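Come Sew Bags With Me: One Opening at Kondine

Hi! I'm Pendo Mushi, and I make handbags. Top handles, crossbodies, the odd bucket bag when I'm in the mood. Kondine is my label, and up to now the workshop has been me, Gerd Rieger (pattern cutting, hardware, all the swearing at the skiving machine) and two part-time stitchers. I'd like to add a bench maker, and I'd love for that person to start in June.

What I need most is someone who can take a cut kit and turn it into a finished bag. You'd be gluing, edge painting, setting locks and feet, putting in linings, and stitching handles by hand. We do the long straight seams on the machine, and everything around the handle tabs is saddle stitch. If your saddle stitch leans a little I can fix that in a few weeks. If you've never held an awl, this probably isn't the right job yet, but write to me anyway because I run a beginner weekend now and then.

The bag you'd be working on first is the Roseser, our little structured one with the turn lock. It comes in 4 colors this season and the oxblood is already giving me trouble (the edge paint dries a shade too brown, I've tried everything, bring ideas!). After that comes the Gornora, a big soft tote with hardly any hardware, so it's a nice change for the wrists. We also do repairs on Tuesday-type slow days, meaning whenever the phone is quiet, and some of those bags are older than I am.

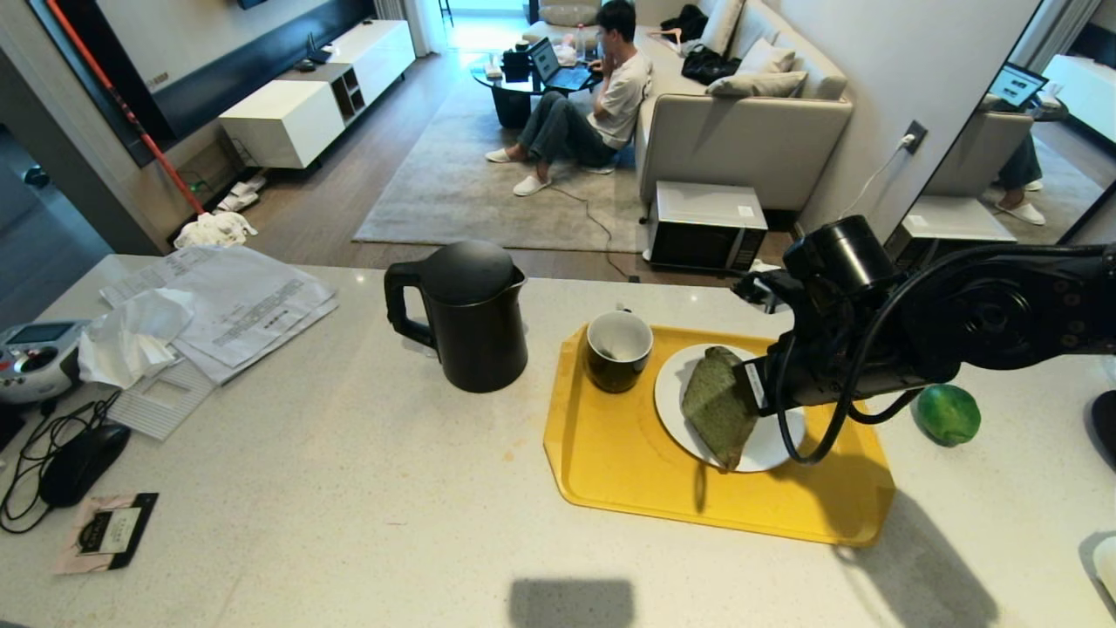
Issue 4, page 11

Okay, money and hours. The job is thirty-two hours a week, and you can pick whether that's four long days or five short ones. Pay is $2,616 a month before taxes to start, and we sit down and look at it again after your first season. There's also a leather allowance of up to $600 a year for your own projects, and you can use the machines after hours as long as you sweep up. Gerd checks the floor. He really does.

You don't need a fashion degree. I don't have one! Shoe people, saddlers, upholsterers and bookbinders have all done well at this kind of work, and so has a woman who used to make dog harnesses. I do want to see things you've made, so please send me three or four photos, and make one of them a close-up of an edge. Tell me what you'd do differently on that piece if you made it again. A short note beats a long resume.

If I like what I see, I'll invite you in for a paid trial day. You'll make one Oei card case from start to finish, at your own speed, with Gerd or me nearby for questions. You keep the case. We'll talk about the rest over lunch, so let me know if there's anything you don't eat.

Please get your note and photos to me by Apr 30, 2020. Put BENCH in the subject line so it doesn't get lost with the zipper orders. I answer everybody, though it can take me a week or so when we're shipping.

Workshop is up one flight of stairs, no elevator, sorry. Bike parking in the yard. Bring an apron if you have one you like.

Pendo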